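Vandamlow Robotics Board > Learning and Control > Bimanual

Topic: Resetting by policy or by hand? Results from my table setup

han_bench
Posted in July

Hello all. I want to share a result and ask if somebody has seen the same, because my advisor does not fully believe it yet.

The task is table clearing with two arms: plates and trays, moved from one place to another. Normally we collect a demonstration, then a person resets the objects by hand, then the next one. I tried to let a second policy do the reset. So there is a forward policy and a backward policy, and they take turns. The idea is old, I know. What I changed is only the start states: the forward policy is fine-tuned on the states where the backward policy leaves the objects, and these are messy in a way my hand never is.

Training set: 179 forward demonstrations by teleoperation, all with hand reset. Then I did the fine-tuning with extra data from the policy-reset states. Before fine-tuning the success was 4 of 11 from messy starts. After, it was 85 percent over a longer run. From clean starts there is almost no difference.

My question: is it fair to report the messy starts as the main number?

mottled_gear
How long is the longer run, and who decides what counts as success? If the same person trains and judges, I would be careful with the 85.

Also 11 trials for the baseline is thin. You compare a short test with a long one.

han_bench
Yes, the baseline is short, you are right. I stopped it early because the arm was pushing the plate over the table edge and I was afraid for the plate. I will repeat it with the same number of trials on both sides.

Success is judged by me from the recording, with the policy name hidden. A labmate renames the files. It is not perfect, I can often guess from the way the arm moves.

Zikix_user
I disagree with the whole framing, sorry. Your forward policy got more data. Of course it is better. The correct control is to take the same amount of extra data with hand reset and fine-tune on that. Without this you can't say the reset policy did anything.

han_bench
I have this control, I only forgot to write it. With the same amount of extra hand-reset data the policy improved a little from messy starts, much less than the other one. I did not put the number because one of the training runs crashed and I have to do it again.

Zikix_user
Then please post it when it is done. "I have it but it crashed" is a sentence I have also used – my reviewers did not like it.

Geum-ok Nam
We did something close to this on the Ilier project, with cups. One warning. Our backward policy became lazy. It learned to leave the cup near the middle of the table every time, and after a few weeks our "messy" states were as narrow as the clean ones. We only noticed when we plotted the start positions. Have you plotted yours?

han_bench
Thank you, this is very useful. I plotted them for the first half of the collection and the spread looked good. For the second half, not yet. I will do it tonight.

mottled_gear
Could you show the workspace? I want to understand how much the objects can overlap with the arms. For two-arm resets I always have the problem that the arm covers what the camera must see.

han_bench
It is the head view, the same one the policy gets. The plate has the right gripper above it and the dark tray is partly behind the right arm, so your problem is also my problem. I use no wrist cameras in these runs.
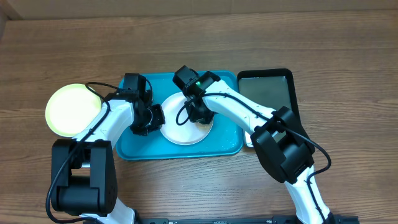 Zikix_user replied that occlusion is exactly the reason to keep a human in the reset loop: a person steps in from the side and sees everything, and a backward policy with one view will make the same mistake again and again, and you will train on it.

han_bench
I agree partly. But the forward policy has the same single view at test time. If the backward policy makes mistakes because of occlusion, these are the states I want in the training data. I would worry more if the reset was too good.

Geum-ok Nam
Both can be true. Let the policy reset, and every so often let a person put the objects in a strange place. We did this after the cup problem and the spread came back. It costs little time.

mottled_gear
And for your first question: report both numbers, clean and messy, in one table, same trial count. Then there is no main number to argue over.

han_bench
OK, I will do so. I checked the second half now. Geum-ok was right, it is narrower, mostly for the trays. The plates are still fine – I don't know why. I will put the plots here when the control run is finished.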